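Card sorters wanted, Thursday afternoons

Hi, I'm Oanh Âu, and I look after the card sorting table at Drirnis. We have a big backlog of small cards that need to go into the right slots, and I'd love to find a few patient people to come and help with it this February! You don't need any experience. If you can sit at a table, read a short label and put a card where it goes, you'll do fine (and if you're the kind of person who alphabetizes the spice drawer, please write to me today).
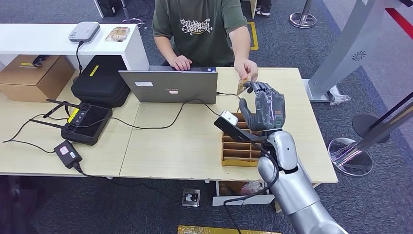

Do I have to come every week?
Three sessions is the minimum, and you can pick which ones when you sign up.

Each session starts at 12 and runs for two hours with a break in the middle. You get a batch of 137 cards, and you go at your own pace — I mean that, I'd much rather have a slow, tidy batch than a fast one I have to redo. Pay is $100 a session, and coffee is on me. My coworker Hrvoje Stan shows new people the slot labels on their first day, and he's very good at answering the same thing twice.
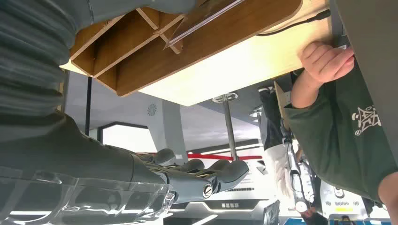
At the worktable, Drirnis

We have room for 11 people. To apply, send me a couple of lines about yourself and the weeks you're free. Tell me too if you need a higher chair or larger print on the labels, and I'll have it ready.

Recent listings
Weekend shelf stocker, Mendavari
Label proofreader, Jansen
Front desk help, mornings, Bema

We use cookies to remember your saved listings. Accept | Settings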